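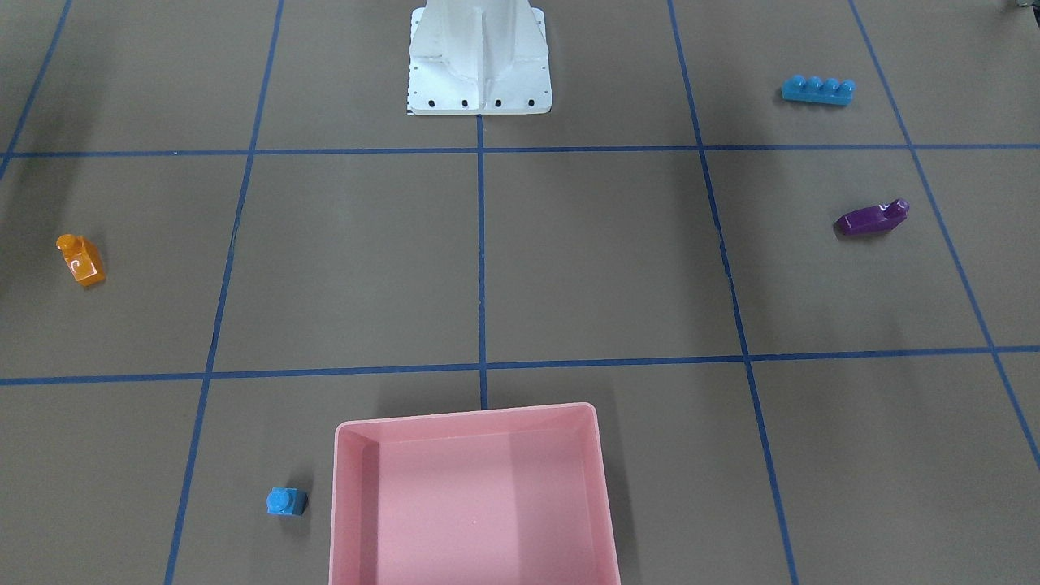

Figure 1. Taped work surface with the pink tray and the light blue brick.

4. Laying out the sorting surface

Our group (Ayuba Quartey, Mariama Opoku and Iresha Munasinghe) was given the task of marking out a surface for the toy brick sorting exercise. The aim was to let two people describe where a piece lies without pointing at it, and to put pieces back in the same place for a second round.

We first tried pencil lines on paper, but the paper moved whenever someone leaned on it. Mariama then suggested tape straight on the work surface. We chose blue because it stands out against the dark taupe and can be told apart from the tray, which is pink plastic. Blue tape next to a light blue brick was less of a problem than we expected, as the brick is paler and has its studs on top.

The tape forms large squares. In Figure 1 the long strips on the left and right look slanted, and the squares seem to get narrower towards the top. This is an effect of perspective and should be allowed for when reading positions from a photograph. We therefore wrote down positions by square and did not try to measure distances from pictures.

4.1 Pieces

The bricks came from the Nalletell box in the teaching store. We used small pieces because they fit well inside one square. The 1x4 brick was the easiest to describe, since a person can say which way it is lying as well as which square it is in. In Figure 1 it lies in the upper right square, above the upper horizontal line.

4.2 Trials

Tetteh Abubakari and Arnaldo Falcão carried out the trials in February. One read out the positions and the other placed the pieces. They did 352 placements over 5 sessions. Most mistakes happened when a piece was put on or very near a tape line, and the two of them did not agree which square it belonged to. After the second session we added a rule that a piece touching the tape counts as being in the square nearer the tray.

4.3 Changes for next time

We would label the squares at the edges with letters and numbers. Saying "upper right" was clear enough with few pieces but became slow with more. The results for each session are in Appendix 2.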